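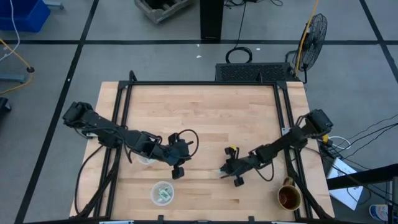 What did the arms change for the people on your shift?

"Mostly where we stand," says the shift lead at Drirel, who has spent 17 years on the packing side. The small-item sorting used to take up her mornings. Now she checks what the arms have sorted and fixes what they haven't, and in August that came to 65 fixes on one shift.

Her job title got longer. Her pay, she notes, "stayed a nice compact size."

She doesn't miss the sore wrists. She does miss the talking - four people at a bench will get through a divorce and two house moves before lunch. "The arms are good listeners," she says. "Terrible on follow-up questions."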